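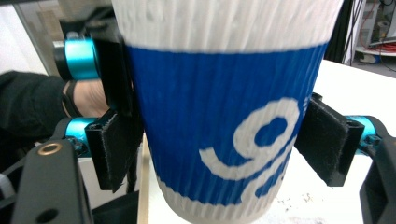
Ribbed paper cup, white with a blue band.

Paper Cups for Hot Drinks: Your Questions, My Answers

Last updated Sat 24 November

I run the coffee table at our Saturday swap market, and I also sell sleeves of cups to other people who run coffee tables. Between the two I get asked a lot about cups. More than you'd think! I started this page in July so I could stop typing the same emails over and over, and it has grown every time somebody writes in. If yours isn't answered, the address is at the bottom.

What is a ripple cup?

It's a paper cup with a second layer of paper wrapped around the outside, and that outer layer is corrugated, so you get all those fine little grooves running from top to bottom. You'll see it sold as ripple, ripple wall, rippled double wall, or just "the bumpy ones" (my customers' favorite). The ridges hold your fingers a little way off the inner cup, and there's air sitting in the grooves, and between them they do the job a cardboard sleeve would do.

Do I still need a sleeve with one?

Nope. I'd skip it. A sleeve made for a smooth cup tends to ride up on a ribbed one anyway, and then you've got somebody walking off with a sleeve around the lid. If you have a big box of sleeves left over, use them up with single wall cups and then switch.

The one time I do double up on anything is plain hot water for tea, handed over with the bag still in it. Tea people get theirs much hotter than latte people do, and they hold on to it longer before the first sip. For them I fill a bit lower instead of adding a sleeve. Same result, less paper.

Which size should I buy if I can only buy one?

Twelve ounce. I've gone back and forth on this and I keep landing there. Eight looks stingy to anyone used to a drive-through, and sixteen means you run out of coffee by ten in the morning. A twelve filled to a sensible line is fine for drip, fine for cocoa, and fine for a latte if you're set up to make them.

If you can buy two sizes, add the eights for kids' cocoa. Check whether they take the same lid before you order. Some do, lots don't.

How do I figure out how many to order?

Count people, then add for spills, refills, and the folks who take a fresh cup every single time (I love them, but wow). At our last big market I poured 373 drinks and went through more cups than that, and I'd ordered in sleeves and boxes that added up to plenty. The time before, I'd brought 200 and had to borrow from the soup stand next door. Those were bowls. Coffee in a bowl is okay if you're sitting down!

My rule now is one and a half cups a person for a morning event, and two if it's cold and runs past lunch. Leftover cups keep just fine, so I would much sooner carry a box home.

Why won't my lids fit?

Oh, this one. The size printed on the box is how much the cup holds, and it tells you nothing about the rim. Lids go by the width across the top. Two cups that both say twelve ounces can have different rims, and a lid that's off by a hair will either pop loose or sit there looking fine until somebody tips it back to drink.

Measure across the rim, outside edge to outside edge, and match that to the lid. Better yet, buy both from the same line. When I stock the Rilotik cups I only stock the Rilotik lids, and I got that way after Maribeth Buenaventura had a full cocoa go down her good coat at my table. She was very nice about it. I paid for the cleaning.

To test a lid, put water in the cup, press the lid down all the way around with your thumb, and turn it over above the sink. A drip from the sip hole is normal. A drip from the rim means wrong lid.

Where should the seam go?

Every paper cup has a seam running up the side where the paper meets. Turn the lid so the sip hole is not right over it. The rim is a tiny bit thicker there and that's where leaks like to start. Once you've done it for a morning your hands just do it for you.

Can I write names or orders on ripple cups?

You can, but it looks like you wrote it on a bus. The pen skips across the ridges. I write on the lid with a grease pencil, or put a small sticker on it. If you do want to write on the cup, go slow and use a fat marker, and use a pale part of the cup. Dark marker on a dark blue band is hopeless.

Are printed ones worth it over plain?

Depends what you're doing. For a church supper or a bake sale, plain is fine and usually cheaper. For a regular stall I like a band of color, because people across the parking lot see somebody walking around with one and come looking for where it came from. That's free advertising and I'll take it.

Before you pay for your own design, remember that a logo on a cup wraps around the side. From any one spot you only see a piece of it. Hui-mei Hsieh, who painted our market sign, told me to keep the artwork big and simple and not to bother with small lettering on a ribbed surface, and she was so right. Thin letters get lost in the grooves. Thick rounded shapes come out great. She also said to leave some white above and below the color so it doesn't look heavy, and I've been noticing which cups do that ever since.

Minimum orders for custom printing are steep, too. Ask before you fall in love with a drawing.

How should I store them?

In the plastic sleeve, in the box, up off the floor, and away from anything smelly. Paper picks up smells like crazy. I once kept a box on the shelf under the onions and I'm still hearing about it from Chun-yin Lui.

Open the sleeve at the bottom end of the stack, so you're handling bases and never the rims people drink from. Fold the plastic over between events. If the garage gets damp, bring them in. A cup that's gotten soft feels soft the second you squeeze it, and those go to the seed-starting pile.

How do I get stacked cups apart?

Twist, don't pull. Hold the stack loosely in one hand and give the bottom one a little turn. Ripple cups are better about this than smooth ones in my experience, but a tightly packed sleeve can still hand you two at once. I separate a couple dozen before we open and stand them in short stacks, and then I'm not fighting with them while there's a line.

A dispenser is nice if you have the room. The Herkix one I use holds 22 of my twelves and clamps to the table leg. It's too tight for the sixteens, so measure first!

Can they be recycled or composted?

I wish I had one answer for you. It comes down to what the cup is lined with and what your town takes. Most paper cups have a thin lining so they hold liquid, and plenty of curbside programs don't want them. Some cups have a plant-based lining and are sold as compostable, but that usually means a commercial composting site and not the heap behind your shed. Look at the box, then call your hauler. The hauler has the last word, whatever the box says.

You can't tell the lining from looking at the outside of a cup, so please don't email me a picture and ask. I can't tell either.

Can I wash and reuse them?

For drinks, no. The inside might rinse clean, but the rim goes fuzzy and the base starts to let go. For dry stuff, sure. Oi-ling Lau keeps buttons in hers. I use them for screws, seeds, paint water, and scooping birdseed, and Lok-yiu Lui makes little pencil cups out of them with the kids on rainy market days (you can run a crayon down the grooves, they love that).

Can they go in the microwave?

I don't, and I'd go by the box on this. The glue and the lining weren't necessarily made for it. Pour it in a mug, heat it up, pour it back if you must.

Are they okay for iced drinks?

They'll hold one, but it's a waste of a good hot cup. You're paying for the extra layer. In summer I use clear cold cups so people can see the lemonade, and put the ripples away until fall.

How full should I fill them?

Leave a finger's width with a lid and a bit more without. If there's whipped cream, leave two fingers. The cup gets wider toward the top, so that last half inch holds more than it looks like, and it's the half inch that ends up on the tablecloth.

What do they cost, and can I buy from you?

You can! I keep twelves and sixteens most of the year and eights when I can get them. Prices move around, so write and ask for this month's. I had 181 sleeves on the shelf at last count, mostly twelves. Pickup is from the Tam Street side door during market hours, and I'll hold an order for a week.

I don't ship. I tried it once, and the box arrived looking like somebody sat on it.

How do I reach you?

Email cups at the Nokolent Market address, or just come by the coffee table on a Saturday morning. Tell me your cup size, whether you need lids, and the day you need them. If you already have lids at home, bring one along and we'll try it on a cup right there.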